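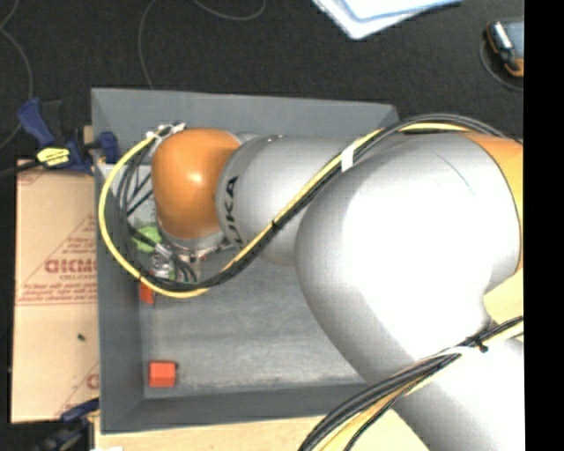

Cell 3 notebook: cable dress, work holding and floor discipline

Mar 25, 2023
Entry by: Omolara Danladi
Read and countersigned by: Adebayo Odukoya
Location: Codurier workshop, bin-picking cell

1. Purpose of the entry

The cell is being brought under the Jekel workshop rules before the Hestix trials begin. Until now it has been run under the older bench rules, which were written for small arms and say very little about external cabling. This entry records the state of the cell, the rules I propose to apply, and the points on which Adebayo and I do not yet agree. It replaces the loose notes kept since December.

The risk assessment for the cell is a separate document and is not amended here. Where this entry and the risk assessment differ, the risk assessment governs.

2. Cable dress

The KUKA arm carries its tool lines on the outside of the casing. A yellow cable runs together with a bundle of black and dark gray cables over the large section and down along the tapered one, and the lot makes a wide loop around the orange cover above the tool. The lines are bound in one place with a white wrap and farther down with a black tie. A second bundle lies over the lower section and has its own tie.

The external routing is accepted in principle. The Jekel rules permit it on research cells provided that the following are met:

2.1 Each loop has a stated purpose and a stated limit. The purpose of the loop at the tool end is to allow wrist rotation. The limit is to be expressed as the range of wrist angles over which the loop stays slack and clear of the bin. This range has not been written down. It shall be entered in the cell file before the arm is run above reduced speed.

2.2 The loop shall not hang lower than the tool flange in any pose used by the picking program. Checking this in the home pose only is not sufficient. The check is made at reduced speed, with one person on the enabling device and a second watching the loop from the side of the bin.

2.3 Ties are to be snug enough to hold the bundle and loose enough that a line can be moved lengthwise by hand. A tie that marks the jacket is to be cut off and replaced.

2.4 Tie tails shall be trimmed flush. The tie on the second bundle has a protruding end. To be trimmed at the next stop.

2.5 Thin lines shall not leave a bundle without a clip at the point of departure. One thin black line separates from the second bundle on its way down. I have asked for its function to be identified and labeled. If it serves no present purpose, it is to be removed entirely. We have had dead lines left in place on other cells, and they cost a day each time a fault must be traced.

2.6 Connectors near the wrist are to be supported so that the cable's weight is not carried by the connector body. Inspect at the start of each shift, by hand, with the drives off.

Adebayo's view is that the wrap and ties should all be changed to hook-and-loop straps, so that the dress can be adjusted without cutters. My view is that straps are suitable during setup but drift under repeated motion. We have agreed to test straps on the upper run only and leave the tool end as it is. Results to be entered below when available.

3. Work holding at the bin

The gray bin is held with clamps, and one of them straddles the left wall together with a tan sheet of board lying beside the bin. The calibration depends on the bin staying where it is, so the clamps are part of the measuring arrangement and shall be treated accordingly.

3.1 No clamp is to be released, even briefly, without an entry in this notebook. The entry states who released it and whether the bin position was verified afterward.

3.2 Clamp handles shall point away from the arm's approach. The handle of the upper clamp is angled outward, toward the upper left, and satisfies this. The lower one is to be checked against the same rule from the operator's side.

3.3 A clamp body that rises above the bin wall is an obstacle and shall appear in the collision model. The current model has the bin walls and the table only. Both clamps are to be added as simple boxes with a margin of 30 mm on every side. Adebayo considers this margin generous. It may be reduced after the trials, with a written reason, and not before.

3.4 Packaging board under a clamp is not an approved shim. Board compresses over time, and the clamping force falls with it. Rubber pad of known thickness is to be drawn from stores. The printed sheet may be used as a surface protector alongside the bin provided that it carries no clamping load. This is the one item in section 3 that I consider must be closed before the next run.

3.5 The floor of the bin is streaked and scuffed. Scuffing of this kind is acceptable for gripping work, but the vision settings are sensitive to pale patches. Whoever next tunes the segmentation should use the bin in its worn condition and should not exchange it for a clean one midway through a series. If the bin is exchanged, the series starts again.

4. Test objects

Red-orange blocks are in the bin, with a light green object near the left wall. For the Hestix trials, the object set is fixed by the Iyamu sheet, and only objects on that sheet may be in the bin during a scored run. For setup work the operator may use any rigid object without sharp edges.

4.1 An object resting in a corner of the bin is the most demanding case for the gripper, as the fingers have little clearance from two walls at once. Corner cases are to be included deliberately and marked in the log as such. They shall not be moved to the center by hand to save time.

4.2 Hands do not enter the bin while the drives are enabled. This holds at reduced speed also. An object that needs to be placed again is placed with the drives off, and the reset is logged.

4.3 A failed pick is recorded as a failed pick even when the next attempt succeeds. In the December series, retries were merged with first attempts, and the figures could not be used. Of the 332 attempts in that log, only 299 could be assigned to a definite starting arrangement. The remainder were discarded. I do not wish to repeat this.

5. Floor and surroundings

Gray cable lies in three lengths across the dark floor behind the bin, and a handheld device with a black and orange casing is on the floor too, with a thin cord curving around it. There are also papers or a folder near the back of the working area.

5.1 Handheld devices, whatever their function, are to be hung on a hook when not in the hand. The floor is not a storage place. A device on the floor may be stepped on, and its cord is a trip hazard for the person standing nearest the arm.

5.2 Cables crossing the floor within reach of the arm are to be run under a low cover strip or moved to the perimeter. Adebayo has measured the run and believes the perimeter route is possible without new cables. He is to confirm.

5.3 Papers are kept at the desk. The operator may bring one sheet to the cell on a clipboard and takes it away again on leaving.

5.4 The working area is cleared before the drives are enabled and is looked over a second time by a person other than the operator. On this cell the second look has tended to be skipped when only one person is present. Under the Jekel rules, one person alone may do setup with the drives off, and nothing further.

6. Actions

Define wrist range for the loop and enter in cell file: Danladi
Trim tie tail, identify thin line on second bundle: Odukoya
Replace board under clamp with pad, verify bin position, log it: Danladi
Add clamps to collision model, 30 mm margin: Odukoya
Hook for handheld device, to be fitted outside the arm's reach: Odukoya
Perimeter route for floor cables, confirm lengths: Odukoya
Copy of section 4 to the Iyamu file: Danladi

7. Points left open

Whether the loop check in 2.2 should be repeated after every program change or only after changes to the approach poses. I favor every change. Adebayo points out that most changes concern gripper timing and do not alter the path. To be settled with the Hestix group.

Whether a worn bin and a new bin should be treated as two separate items in the equipment register. The register has one line for both at present.

Countersignature note (A. Odukoya): Read and agreed, except for 3.3, where I still consider the margin too large for picks along the left wall. With both clamps boxed at that size, the planner may reject approaches that are physically clear. I will run the planner offline with the new boxes and attach the list of rejected poses to this page.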